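Speaker notes - bin picking cells, house rules
Norkoter meeting, second slot after lunch
2026-06-02

Start without the title slide. Say hi, thank Drita for swapping slots.

Ask for hands - who has a written reset rule for their bin? Wait. Usually two or three hands. Then who has read it this year.

What I'm covering: how we write down a picking test so another lab can run it and get a number that means something. Not covering grasp planners, Mulugeta has that tomorrow and he'll do it better.

Background, keep short. Two sites, Lurkham and Govar. Same arm type, same object list, same software build. In January we compared pick logs and they didn't match at all. Spent a week blaming the gripper. Was the reset. Lurkham poured the objects in from a tub, Govar placed them by hand and spread them out nicely without meaning to. Pause here, let people groan.

So, rule 1. Write the reset as steps. Pour from the tub, one go, no shaking after. If something lands outside the bin, it goes back in the tub and you pour again. No tidying. No turning the hard ones face up. People do it, I did it.

Rule 2. Object list is frozen per run. Duplicates allowed but listed. Worn objects get replaced between runs, never in the middle. Sani list is the one we use now, link on last slide.

Rule 3. Bin position marked on the table, and clamped. Check marks before first pick of the day and after any crash. If bin moved, log it, stop, do the calibration again. A bin that shifts a little gives you misses that look exactly like bad perception.

Rule 4. Say what counts as a pick. Ours - lifted clear of the rim, held for 5 seconds, one object only. Two objects is a fail, gets its own code. Dropped on the way up, fail, own code. Dont lump them.

Rule 5. Run length fixed before you start. 200 attempts per run. Not "until it looks stable". Last season was 3,000 attempts total and we threw out 627 becuase nobody could say what the reset had been. Let that number sit on screen a bit.

Rule 6, the boring one. Pendant within reach of whoever is at the cell, never hanging on the far side. Hands out of the bin while the arm is enabled, also when it's "just paused". Especially then. Reset means arm parked, drives off, then pour.

OK, picture slide. Talk over it slowly, this is where the questions come. 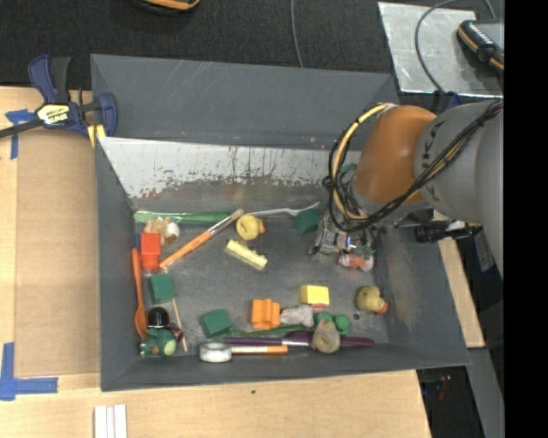

Dima Bitar's objection, read it out in full: "Your pour rule is fair but it hides the wall problem. Long thin things end up along the sides and every lab will score badly on them. Report wall picks separately or people will tune for the middle and call it progress."

Agree with her. We're adding a wall column. Definition still open - I'd say any object touching a side at the moment of the grasp attempt, Emiliano wants a fixed distance. Ask the room, take a quick vote, write result on the flipchart.

Also mention: flat pieces and round pieces shouldn't share one average. Per object success, in a table, even if it's ugly.

If time - scuffed bins. Do we specify surface condition? My view is photograph the empty bin at start of each run and keep it with the log. Cheap. Zaid says swap bins on a schedule, fine too, but then log the swap.

Skip the cost slide if past the half hour.

Close: draft rules are four pages, comments to Zaid Haddad, please mark which site you're from. Printed copies by the door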